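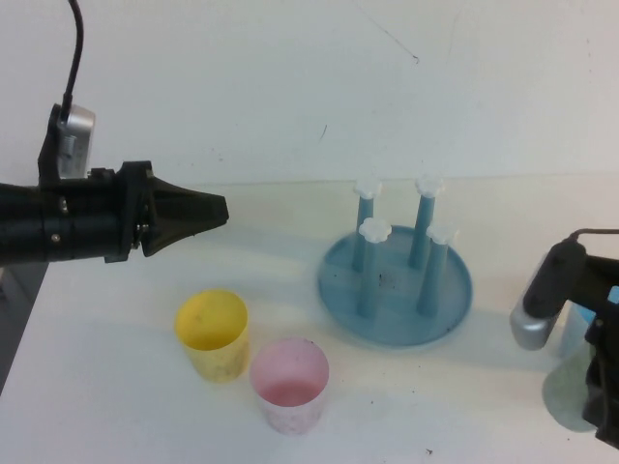
Quedé con ella a las siete de la mañana porque, según me dijo por teléfono, «a las ocho ya se lo han comido todo». Se refería a los carboneros, claro. Lleva 34 inviernos dando de comer a los pájaros en su patio de Vasirlow y yo, que colgué mi primer comedero en enero y solo he conseguido atraer palomas, iba con la libreta preparada.

Lo primero que me preguntó fue qué les ponía. Mezcla barata, confesé. Se echó a reír. «Eso es casi todo trigo, hija, normal que te vengan las palomas. Pipas de girasol negras y verás.» Ella las compra a granel en Okel, junto con la grasa, que cuelga de la rama más fina del manzano – la única donde no llegan las urracas.

Le pregunté por los herrerillos, que son mi debilidad, y se le iluminó la cara. Tiene 2 cajas nido en la pared que mira al este y este año se ocuparon las dos. «Las limpio en otoño, con agua hirviendo y nada más. ¡Ni jabón ni inventos!»

También apunta todo lo que ve. Empezó con un cuaderno escolar y ya va por más de 2,000 anotaciones, con la hora, el viento y alguna mancha de café. Me enseñó la página del picogordo (una sola visita, subrayada en rojo) y estuvimos un buen rato con ella.

¿Y los gatos? «Del vecino. Tres. No me hables.» Ha rodeado el comedero de ramas de acebo y dice que algo ayuda.

Me fui con una bolsa de pipas y el encargo de llamarla en cuanto se pose el primer carbonero. De momento, palomas.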